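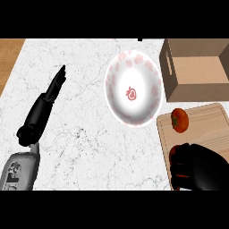 Busisiwe Radebe asked whether the recipe list could be used without the notes file, and it can. The two are joined only by the id column.

Brusitz Recipes, version 2

3693 home recipes in plain text, one per line. Fields: id, title, servings, ingredients, method.

Spelling is left as the cooks wrote it. Weights are in grams. 39 entries have no servings given; the field is blank in those.

Known gaps: few baking recipes, oven settings often missing.

Corrections go to Hok-lam Chien. Next update in August.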